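문서관리 체계 전환 사업 10월 진행 보고

받는 사람: Rosário Calado 대표변호사
보내는 사람: 경영지원실 Senthil Fernandes
11월 9일 화요일

1. 총평
일정표만 보면 사업은 순조롭습니다. Todach 측 주간 보고서도 매번 '정상'으로 올라옵니다. 다만 저는 그 표현을 그대로 옮기기가 어렵습니다. '정상'의 기준이 계약서에 없고, 지난달에 기준을 서면으로 달라고 요청했으나 회신은 제품 소개서였습니다.

2. 사건기록 이관
1차 대상 1,000건 가운데 이관 완료로 표시된 비율은 85퍼센트입니다. 여기서 완료란 파일이 새 서버에 복사되었다는 뜻이고, 당사자명과 사건번호가 맞게 붙었는지는 포함되지 않습니다. 송무팀이 200건을 뽑아 대조하는 중이며 결과가 나오기 전까지는 이 수치를 파트너 회의 자료에 쓰지 않으셨으면 합니다. 기업자문팀의 옛 Rostholm 인수 건 기록은 첨부 순서가 뒤섞여 있어 수작업으로 다시 맞추고 있습니다.

3. 이해충돌 검색
Mohandas Subramaniam 변호사가 시험 사용을 맡았습니다. 영문 상호는 잘 찾지만 한글 음차 표기가 둘 이상인 의뢰인은 자주 빠집니다. Avari를 '아바리'로 넣으면 나오고 '아바리 홀딩스'로 넣으면 안 나오는 식입니다. 업체는 다음 판에서 개선된다고 하는데, 그 판의 배포일은 아직 듣지 못했습니다. 수임 전 확인은 당분간 기존 대장으로 합니다. 두 번 일하는 셈이라 비서진의 불만이 큽니다.

4. 비용
Todach가 사용자 교육비를 별도로 청구했습니다. 계약서 제5조의 '도입 지원'에 교육이 들어가는지를 두고 해석이 갈립니다. Gangadharan D'Souza 변호사의 검토 의견은 포함된다는 쪽이고, 저도 같은 생각입니다. 결론이 날 때까지 지급을 보류했습니다.

5. 장비
파트너실과 송무팀 자리의 컴퓨터 교체는 이번 사업 예산에 묶여 있습니다. 업체는 새 장비로 바꾸면 검색이 빨라진다고 설명하지만, 느린 구간은 서버 쪽이라는 것이 전산 담당 Rok Stojanović의 측정 결과입니다. 추가 교체분은 승인하지 않으시는 편이 낫다고 봅니다. 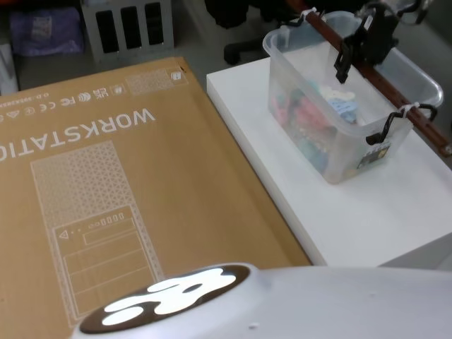 6. 결정이 필요한 사항
가. 전면 전환일 연기 여부. 표본 대조가 끝난 뒤에 날짜를 다시 잡자는 것이 제 의견입니다.
나. 교육비 분쟁에 관한 회신 공문 발송. 초안은 결재함에 있습니다.
다. Mudaliar에 맡긴 종이기록 보관 계약의 연장. 해지 통보 기한이 먼저 돌아오므로 이 건부터 보아 주십시오.

이관 오류 목록은 송무팀 공유 폴더에 있으며 매주 갱신합니다.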